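Branham Neighbor Awards and Founders Walk
Progress report to the Coman Fund

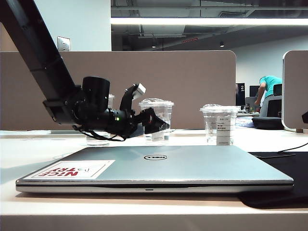
Work on the awards program has gone mostly to plan since our last report, with two changes caused by the closing of public gatherings in the spring. The summer street fair, where the awards are normally handed out, was called off. The nominations went ahead by mail and online, and the money set aside for the stage and tent rental has not been spent. We are asking to move part of it, as explained under Budget.

Report date: Monday, August 24, 2020
Prepared by: Kirsty Mowat, program coordinator

Nominations

Forms went out with the water bill to 3083 households in Branham and the Stonel Road area. The same form was put on the town website and left at the library pickup window. We received 70 nominations by the deadline. Several people were named more than once, and the selection panel read those together as a single file.

The panel met by phone four times. Members scored each file on length of service, the number of residents helped and whether the work was likely to go on. Past winners were not eligible. The panel picked five individuals and one group, the drivers who take older residents to medical visits in the county seat. Names will be made public once all six have accepted. Five had done so when this report was written. The sixth is out of state with family and has asked for more time.

One complaint came in about the form. The space for the nominator's phone number was too small, and nine forms had numbers we could not read. We reached six of these nominators through the names they listed. The form will be fixed before the next round.

Founders Walk

The walk is the brick path between the depot and the river landing, with a marker for each year's winners. At the start of the grant period the path stopped short of the landing, at the old feed store lot. The Joletti company finished grading the last section in June and laid 3000 bricks there in July. Of these, 559 carry names paid for by families and local businesses. The rest are plain and can be lifted and replaced as more names are ordered.

The drain at the landing end is not finished. The grate that was delivered did not fit the opening and was sent back. Until the right one is in, that end of the path is closed with a barrier and people are using the gravel shoulder. Joletti expects the part in September and has agreed to install it at no extra charge.

Silviu Mihăilă is cutting this year's six markers in limestone, the same stone as the earlier ones. Two are complete except for the lettering. He will not start the lettering until spellings have been checked in writing by each winner, which was the practice we agreed on after the error on the 2017 marker.

Story collection

The grant also covers short recorded interviews with past winners. We had planned twenty. Eleven are done, seven of them by telephone. The sound on the phone interviews is fair, and two will need a typed transcript alongside the recording to be of use. Three past winners have declined to take part. The other six have asked to wait until they can meet in person, and we would like to hold their places open.

Budget

Spending on printing and postage was slightly over the line because of the mailed forms. Brick and labor costs came in as quoted. Nothing has been spent on stage, tent or sound. We request permission to use half of that line for transcripts and for mailing a printed program to every household in place of the ceremony. The other half would be carried over to next summer's fair.

Next steps

Confirm the sixth winner and release the names.
Install the drain grate and open the landing end of the path.
Complete lettering and set all six markers before the ground freezes.
Print and mail the program.

Receipts and the panel's scoring sheet are attached separately. Please send your answer on the budget request to Kirsty Mowat at the town office, as the printer needs two weeks' notice.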